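The Great December Fridge Clear-Out

Dec 15, 2023

Every year I tell myself I'll do the fridge in November, when there's still time to eat what I find in it, and every year it's the middle of December and I'm on my knees with my head next to the salad drawer, wondering when I last liked horseradish enough to buy two jars. So this week's newsletter is about making room. If you've got people coming and a bird or a nut roast the size of a footstool to fit in, you'll know the feeling.

My haul this time: three mustards (one with a spoonful left), a jar of capers I moved house with, half a tin of coconut milk decanted into a mug, and a paper bag from the cheese stall in Vinville that I opened at arm's length. The cheese was fine! A bit firm round the edges, but I grated it into a white sauce and we had it over leeks that same night with the last of the mustard stirred in. Best tea of the week.

I do the door first these days. It's where all the jars go to be forgotten, and you get a nice quick win before you face the shelves. Everything comes out onto the worktop, and anything with less than an inch in the bottom has to be used by the weekend or go. Chutney ends go into gravy. Jam ends go in a jug with oil and vinegar and a good shake, and that's your salad dressing sorted. Pickle juice I keep for potato salad, although my family would rather I didn't.

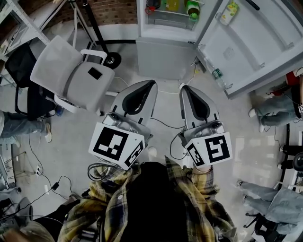
Then there's the matter of the seals. I ignored mine for years until the milk started going off early, and I'd more or less talked myself into a new fridge. I even went to look at one at the Nikolovski showroom, where the one I liked was 390 pounds and wouldn't have fitted under our shelf anyway. I came home in a sulk and washed the rubber with warm water, a drop of washing-up liquid and an old toothbrush. You wouldn't believe the crumbs. It shuts with a proper thump now and the milk is lasting again, so I've put the money back in the holiday tin.

A few of you wrote in after the last issue asking what I do with leftover cooked sprouts. Shred them, fry them hard in butter until the edges catch, then add a squeeze of lemon and whatever nuts are left in the bowl. If you can get the Gukutus chilli oil (the little shop by the bus station in Vinville still had it when I was in), a few drops of that on top is lovely.

Next issue I'll be on to the freezer, where I know for a fact there's a bag of something green with no label. If you've had any luck getting a stuck drawer out without emptying the whole thing, please write and tell me how, as mine hasn't budged since the summer.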